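Mi pequeña obsesión con las cestas (y una esponja con forma de flor)

18 abr 2023

¡Por fin le ha tocado el turno a la zona del fregadero! En enero me propuse ir ordenando la casa por rincones, uno cada vez, sin prisas, y confieso que este lo había ido dejando para el final porque me daba una pereza tremenda. Botes a medias, estropajos viejos, un cepillo que ya no cepillaba nada... Lo saqué todo, lo puse sobre la encimera y me entró la risa floja.

La regla que me puse es muy sencilla: lo que se usa a diario vive en una cesta pequeña y lo demás va al armario de abajo. Y pequeña quiere decir pequeña, ¿eh? Con una grande acabo metiendo pilas, gomas del pelo, el recibo del gas y lo que se tercie (me conozco). Las rectangulares me encantan porque se arriman a la pared y no dejan ese hueco tonto que dejan las redondas.

Luego está lo del fondo. Desde que descubrí las cestas con el fondo en cuadrícula no quiero otra cosa. La esponja respira mucho mejor, no se forma el charquito asqueroso de siempre y para limpiarla basta con ponerla boca abajo bajo el grifo y darle unos golpecitos. Antes tenía un platito de cerámica de Likberg, monísimo, pero cada mañana amanecía con su sopa de jabón.
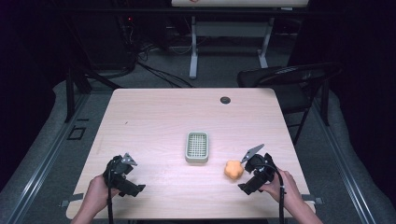 Y el color, que para mí es media alegría. El verde salvia me tiene enamorada, queda precioso con la madera clara y con los tonos rosados, y si al lado le pones algo naranja, ¡pum!, se anima todo. Las esponjas en forma de flor me parecen una fantasía, y encima son prácticas: los lóbulos entran en los vasos estrechos y en las esquinas de las fiambreras mucho mejor que el estropajo cuadrado de toda la vida.

Eso sí, la esponja va sola en su cesta. Probé a ponerla con el cepillo y con la bayeta y a los dos días aquello olía regular. Ahora la bayeta cuelga de un gancho adhesivo de Vandament (aguanta de maravilla, y mira que yo con los adhesivos soy muy desconfiada) y el cepillo está de pie en un vaso viejo.

En el armario de abajo he puesto 2 cajas más altas, una para los productos de baño y otra para los de cocina, y me ha sobrado sitio para las bolsas de basura, que llevaban años viviendo en un cajón con los manteles. ¡Con los manteles!

El próximo rincón es el cajón de las especias. Tengo tres botes de comino abiertos y ninguno de pimentón, así que se aceptan ideas en los comentarios, sobre todo si vuestro cajón es tan poco profundo como el mío.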